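Talk notes: Choosing stone for your kitchen
Donbridge Home Night, May. 20 minutes, then 10 for questions.

Slide 1. Hello and thanks to Teodor Bogdan for the loan of the hall. Ask who's renovating. Ask who's already got a sample in their handbag (there's always one, and I love them!).

Slide 2. Why I'm mad about dark stone. Colour that shifts all day long, from breakfast to lamplight. Tell the Treloar story: 24 samples on the lawn, and the owners picked the one they'd been using as a doorstop.
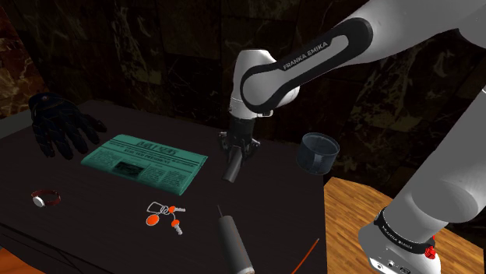 Slide 3. Go and see the whole slab. A sample the size of a coaster tells you next to nothing about the veins. Take your cupboard door along, take a torch, take your mum. Pass the samples round now, heavy one last.

Slide 4. Veins and seams. Ask your mason for a layout drawing before anything gets cut. Slow down here, people like to look.
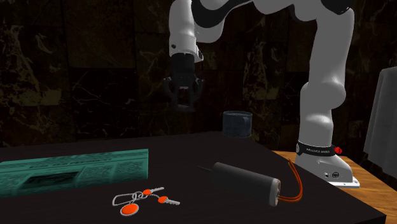 Dark wall slabs with olive, tan and pale grey veining, straight seams between.

Slide 5. Looking after it. Soft cloth, mild soap, wipe up lemon juice quickly. Sealing: check with your supplier. Cameron Skinner has the handouts at the back.

Questions. Lights up, kettle on.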